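April – Barkham flat, bin task, notebook cont.

Started 9.15, should have been 8.30 but the SD cards were still full from the Kellotmont run. Cleared them. Note to self: clear them the night before.

Target for this site is 600 good episodes across all tasks. Bin task gets 85 of those. Two operators, swapping every 15 episodes so we don't end up with one person's wrist habits all through the set. Last time you could tell who was holding the gripper just from the plots, and the policy learned the twitch as well.

Task as written on the sheet: approach bin, jaws open, come down over the rim, close on one item, lift clear, put it on the mat, back off. Reverse version (mat to bin) counts as a separate task with its own label. Do NOT mix them in one folder, Cluvedari's importer takes the label from the folder name and doesn't look at anything else.

Settings unchanged from Kellotmont. Same finger pads. Exposure locked after the first clip, the floor is very shiny and auto kept hunting whenever the view tipped down.

First block done by 10.20. Notes as they came up:

- flat paper is hopeless from straight above, pads just slide. Come in at a slant and pinch a corner
- crumpled paper fine
- snack wrappers are the best item, plenty to grab, but they spring open after release and drift off the mat. Trim the clip at release, don't wait for it to settle
- thin film sticks to whatever is next to it. Two items in one lift = keep the clip but tag as "double"
- liner got pinched twice. Tag "liner", don't delete. We want those
- pads touching the rim on the way down is OK if it's a brush. A knock that shifts the bin is a redo

Also started varying the start height – knee, hip, chest. Everything from Kellotmont begins at hip height and Shemweta's eval falls over if the arm starts anywhere else.

Tracking dropped out in 2 clips, both when the view was nearly all bag and floor. Not enough to hold on to I think. Keeping some of the room in view at the start of each approach seems to help, so: pause one beat at the top with the jaws open, then go down. Added to the sheet.

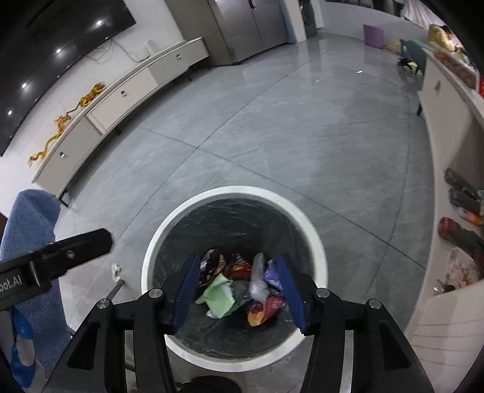 Shemweta, reading over these notes at lunch, asked whether the pile should be reshuffled between every episode or only between blocks, and said the Kellotmont bin clips were nearly useless for them as the same wrapper sat on top in the lot. Their view is that a policy trained on that just goes for the brightest thing in the middle. They'd take fewer episodes and a messier pile.

Fair. Hadn't been reshuffling at all in the first block. So from block two:

- stir the pile by hand after every episode, off camera
- swap out a few items at each operator change
- move bin a foot or so when swapping, and turn it
- now and then pick the dull thing on purpose. Clear plastic, dark plastic, whatever is half buried

Block one stays in but gets its own tag (noshuffle) so it can be dropped later if they want.

Afternoon slower, stirring adds more than I thought. Wrists complaining. Gripper is heavier than it feels at 9am and the lifts get jerky near the end of a block, can see it in the velocity traces. Maybe swap sooner than 15, will try it and see if the traces smooth out.

One open question: clear plastic. Both of us misjudge the depth on it and close too early, then have a second go. Is a second go a good example or a bad one? I'd say keep, tagged "retry", the model is going to miss as well and somthing has to show it what to do next. Cluvedari might disagree, ask before upload.

To do
- finish the remaining bin episodes before starting on reverse
- check sync on the two dropout clips, may be salvagable
- spare batteries on charge tonight
- new liners
- rewrite task sheet with the shuffle rule and the pause at the top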